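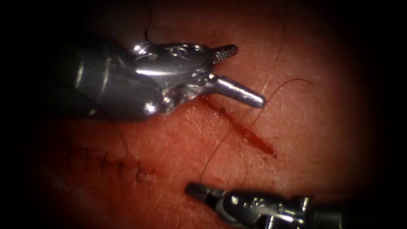 How long should the stitches in a skin incision stay in place?

The usual period depends on the part of the body. Stitches in the face are commonly removed within a week, while those over a joint or on the back may remain for two weeks. The surgeon's written instructions take precedence over any general figure.

I am asked this more often than anything else, and I have therefore placed it first. The remainder of this post concerns the edges of an incision and the handling of tissue along them, a subject on which I have now taught for three years at the Sternasberg skills program.

A fresh incision bleeds from its edges, and the blood collects wherever the cut lies lowest. Learners tend to reach for a needle at once. They are asked to wait. The field is to be blotted, the source of the bleeding identified, and pressure held with gauze before any stitch is considered. Wiping is discouraged, as it disturbs clot that has already begun to form. Dean Treloar, with whom I share the January group, holds that most untidy closures are decided in this first interval, and after reading 152 of our assessment sheets I am inclined to agree with him.

Handling of the edges is the second matter. Skin tolerates a good deal, but it does not tolerate being crushed. Toothed forceps, used lightly, hold the dermis with less pressure than smooth forceps squeezed hard. The edge should be lifted only as far as the needle requires and then released. A learner who grips the same point repeatedly will leave a mark there, and that mark will be discussed at review.

The needle should enter the skin at a right angle, follow its own curve, and leave the far side at the same depth and the same distance from the cut. Where the bites are unequal, one edge will sit higher than the other. Slight eversion is desirable – the edges should meet a little raised and will flatten as healing proceeds. Knots are laid to one side of the line. They are to be snug, and no tighter, given that tissue swells during the first days.

Imogen Dawber has asked me to record a change in our own practice. Long incisions were formerly closed from one end to the other. We now place the first stitch at the midpoint and divide each remaining half in turn. Ehsan Khosravi objected to this for two full sessions, on the ground that a continuous closure makes the matter irrelevant, and his objection is noted. For interrupted stitches the new method stands.

Readers recovering from an operation at home should contact their surgical team if redness spreads, if the wound opens or discharges pus, or if a fever develops. Bleeding that continues despite firm, steady pressure requires urgent attention.

A further post will address the choice of thread.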